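Clukora > Threads > Bin picking

Threads Replies Media Saved

Last updated Friday, April 18, 2025

1/ We've started collecting grasp examples for the new picking model at Basby. Posting notes as we go, mostly so I can find them again in August.

2/ The target is 2000 attempts. Each one gets a still before the arm moves, the grasp it chose, and a yes or no for whether the block left the bin. Failures get saved too. The old set at Prirngate threw them out and the model was far too sure of itself.

3/ Two bins, one behind the other. The arm works through the front one and drops into the back one. When the front is cleared we tip everything back in and start again.

4/ First 200 attempts are done. Worst problem is blocks lying close to the walls. The fingers need room on both sides and there often isn't any.

5/ Second worst is the clamps. One worked loose on Tuesday and the bin crept over a little with each bump. I dropped 40 attempts from that run. We check them before every batch now.

6/ Only plain bars so far, two colors, two lengths. Six to a bin for this batch. More than that and they pile up, and I want flat cases first.
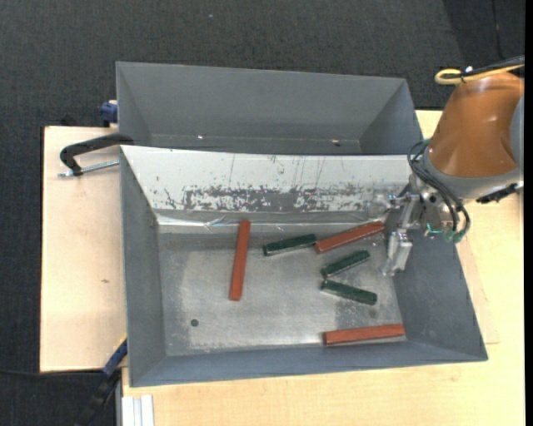

7/ Labeling is slower than picking. One batch takes me 45 minutes to go through, and most of that is deciding what to call a block that came up and then slipped. I put those down as failures with a note.

8/ Someone asked about using Obeidat for the labels. Tried it – fine for clean picks, no help on the slips.

9/ Next batch goes up to more blocks, with some stacked on purpose. Will post the split between wall cases and open cases when I have it.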